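Wäsche zusammenlegen im Kinderzimmer

Galerie, Stand 5. April 2021
Text und Zusammenstellung: Do-yoon Jin

Im Haus Drorkholm wird die Wäsche nicht am Tisch gefaltet, sondern auf den Betten. Der Bügeltisch im Keller ist zu schmal, und der Weg nach oben muss ohnehin gemacht werden. Die Galerie zeigt zwei Ansichten vom Zusammenlegen auf dem Einzelbett im kleinen Zimmer. Weiter unten stehen die Notizen zu Bettwäsche, Ablage und Maßen.
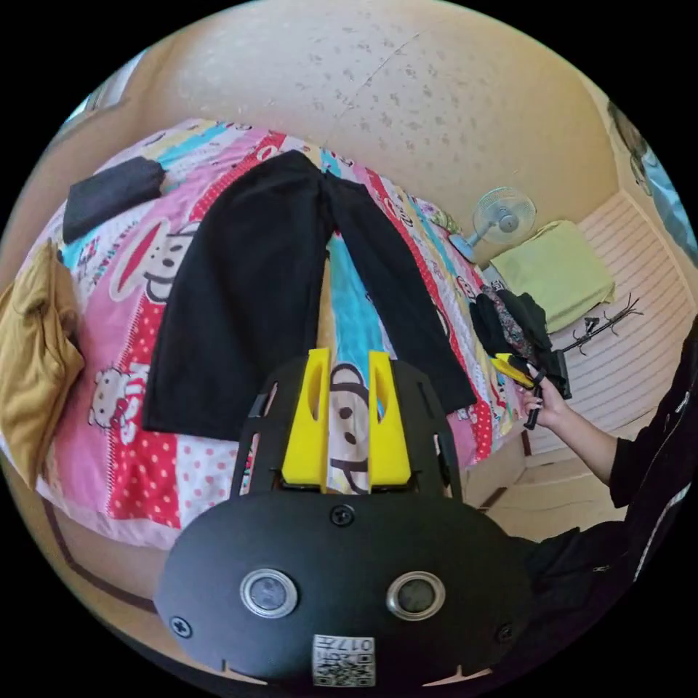
Schwarze Hose, flach ausgelegt, Bund zum hinteren Ende des Bettes, die Beine leicht auseinander. Am Rand hängt ein senfgelbes Kleidungsstück über die Bettseite.

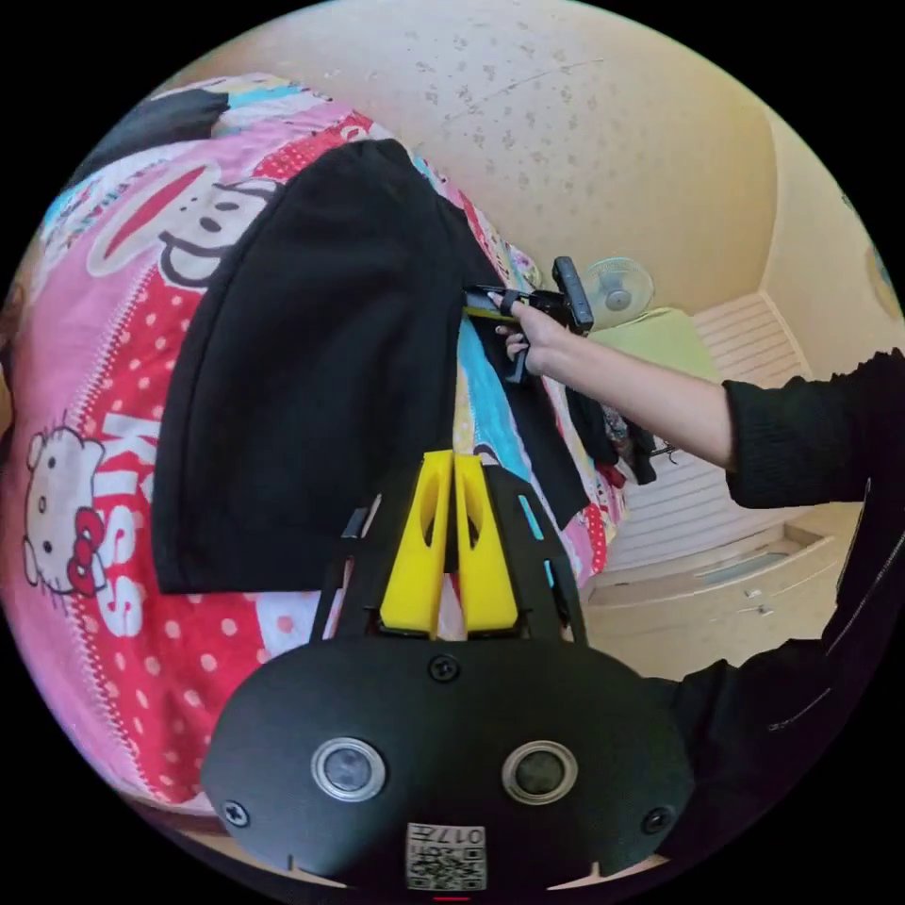
Schwarzes Teil, zu einem langen Rechteck gefaltet. Rechts daneben liegt ein Stück in Blau und Schwarz mit hellblauem Streifen.

Zur Hose

Matte, leicht aufgeraute Stoffe wie bei der schwarzen Hose falten sich anders als glatte. Sie rutschen kaum und bleiben liegen, wie man sie hingelegt hat. Dafür tragen sie auf. Im Schrank braucht eine solche Hose fast den Platz von zwei dünnen.

Ausgelegt wird mit dem Bund nach hinten. Dann die Hose der Länge nach zusammenschlagen, Bein auf Bein, und die Naht mit der flachen Hand ausstreichen. Der Schritt steht dabei meist etwas vor und wird nach innen gelegt. Danach vom Saum her zur Mitte falten und noch einmal zum Bund. Wer Hosen hängt, hört nach dem ersten Schritt auf.

Fusseln sieht man auf Schwarz sofort. Wir bürsten vor dem Falten, immer in eine Richtung. Die Klebrolle hinterlässt auf aufgerauten Stoffen manchmal einen Rand.

Zur Bettwäsche

Der Bezug mit den Affengesichtern und den weißen Punkten auf Rot ist der älteste im Haus, der noch regelmäßig aufgezogen wird. Auf einem Feld steht in großen weißen Buchstaben »KISS«, daneben sitzt Hello Kitty mit roter Schleife. Er wird auf links gewaschen, 40 Grad, und kommt nicht in den Trockner. Beim Falten von dunklen Sachen ist der bunte Grund praktisch: Man sieht die Kanten gut. Bei gemusterten T-Shirts ist es umgekehrt, die legen wir lieber auf das Bett im Zimmer gegenüber. Dort liegt ein einfarbiger Überwurf von Plolska.

Vor dem Auslegen wird die Decke glatt gezogen. Falten im Bezug drücken sich sonst in die Stapel durch, vor allem bei dünner Baumwolle.

Reihenfolge

Zuerst kommen die großen Teile dran, also Hosen und Pullover. Sie bilden die unteren Lagen. Danach T-Shirts, dann Unterwäsche, zum Schluss die Socken. Einzelne Socken gehen in den Stoffbeutel an der Türklinke und werden beim nächsten Mal wieder durchgesehen.

Was geflickt werden muss, kommt nicht auf den Stapel. Dafür steht im Flur ein offener Kasten. Im Dezember war er voll, seitdem wird er alle vier Wochen geleert.

Ablage

Die Kommode Takside hat 4 Schubladen. Oben liegen Socken und Unterwäsche, darunter T-Shirts, in der dritten Hosen. Die unterste ist für Schlafanzüge und Sportsachen. Die Hosen stehen senkrecht nebeneinander, Falz nach oben. Das geht nur, wenn alle gleich breit gefaltet sind, bei uns ist das eine gute Handlänge.

Dicke Pullover passen nicht in die Kommode. Sie liegen im Regal Llanos hinter der Tür, in zwei Stapeln. Höher als sechs Teile sollten die Stapel nicht werden, sonst zieht man beim Herausnehmen alles mit.

Maße

Regal Llanos: 133 cm hoch, 50 cm breit
Kommode Takside: 4 Schubladen, 600 mm innen
Bürste: Naturborste, hängt an der Innenseite der Schranktür

Nachtrag zu den Bügeln

Nach den Bügeln wurde mehrfach gefragt. Im kleinen Zimmer hängen nur Jacken und zwei Kleider, alles andere wird gelegt. Benutzt werden einfache Holzbügel mit Steg. Die Drahtbügel aus der Reinigung sind aussortiert, sie haben an den Schultern Beulen hinterlassen. Hosen aus aufgerautem Stoff bekommen auf dem Steg nach einigen Tagen eine Druckstelle. Im Bad aufgehängt, wenn geduscht wird, geht sie meist wieder heraus.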